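**Left arm drops off the bus partway through a folding run, right arm keeps going**

Posted by Rungnapa Intarasuk, 2/24/20

I run a two-arm folding cell at Humdale. Cloths come out of a basket at the back left, get folded on the table, and go down at the back right. It has worked fine since July. Last week the left arm started losing communication in the middle of a run. It freezes where it is and holds position, and the controller logs a timeout on the wrist joint. The right arm doesn't know anything is wrong and carries on with its next move. So far there has been no contact between them, but I don't want to wait for it.

What I have tried:

- Swapped the two controller ports. The fault stayed with the left arm.
- Raised the timeout from 40 ms to 500 ms. It faults less often, but it still faults.
- Ran the left arm alone with nothing in the gripper. No fault in 700 cycles.
- Checked the supply voltage at the base. Normal.

The green light on the wrist stays on through the whole thing, so I assumed the wrist had power and the problem was in software. The layout is below.

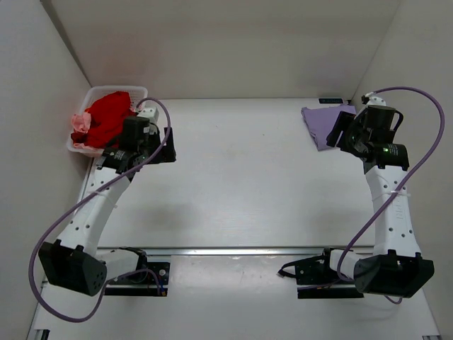

### Replies

**Siriporn Srisuk**

Look at your cable before you look at software. You have a long loose loop running out past the left base and back again, and another one going over the top of the gripper. Every time the wrist turns, the connector at the top takes the pull. We had the same timeout at Grunau and it was a crimp that opened up only when the arm was stretched toward the basket.

The green light doesn't tell you much here. On ours it showed power only. Data can be gone and the light stays green. Check the manual for yours.

To test it:

1. Stop the cell and put both arms in a rest pose.
2. Power the left arm, keep the right one off, and set the left to hold at low torque.
3. Stay clear of the fingers and move the cable near the wrist connector with a plastic rod. Watch the log.
4. If it times out, change the cable. Don't just push the plug back in.
5. Fix the new cable to the links in 2 places, with enough slack for full wrist travel and no more.

Your 700 good cycles were probably short moves. Run it again with the real reach into the basket.

And put the timeout back to 40. With 500 you are letting an arm go half a second without anyone checking on it.

**Usa Kaewmanee**

could be the firmware. mine did something like this and I reinstalled everything and it went away for a while

**Apinya Chaiyaporn**

Siriporn covered the cable. The part that worries me more is the right arm carrying on. A timeout on either arm should stop both. If your controller treats them as separate robots, you need a shared stop: wire both drive enables through one safety relay and have a fault on either side open it. A software flag is fine as an extra, but don't depend on it alone.

Until that is done I would not run the cell with the door open or with anyone reaching in to clear a cloth. An arm that has frozen on a lost connection can move when the connection comes back. Ours at Chantharasri did that, and the rule since then is power off at the switch before hands go in.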